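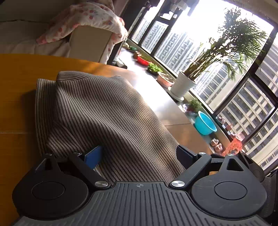
Getting grasp points on cloth without losing your mind

Cloth was the thing that broke my perception stack, so I thought I'd write up how I've got it going in Cleko. You'll need calibrated colour frames and a gripper-width reading for each one. If you haven't sorted your timestamps yet, go do that first and come back - I wasted a whole Sunday on it.

Step 1. Crop to the workspace. Set the mask in Flomer so anything past the tabletop gets thrown out. Windows and pot plants are murder on a segmenter!

Step 2. Lock the exposure. Auto exposure will hunt every time the sun hits the table, and a half-lit cloth comes back as two objects in different colours. I set mine from the bright side and lift the shadows later.

Step 3. Segment on texture before colour. Stripes are great here, because the stripe direction changes wherever the fabric folds over. Run the orientation filter with a window of 38 pixels and you'll get a map of the folds pretty much for free.

Step 4. Pick candidates. Keep the top 6 fold edges and bin any wider than your finger opening. Seo-ah Seok put me onto ranking them by how sharply the direction changes, and it beats my old centroid trick by miles.

Step 5. Check against your recordings. I've got 262 clips with the pinch point labelled, and replaying the lot takes around a cuppa and a half. Plain fabric still gives me grief, so if you've cracked that one, leave a comment.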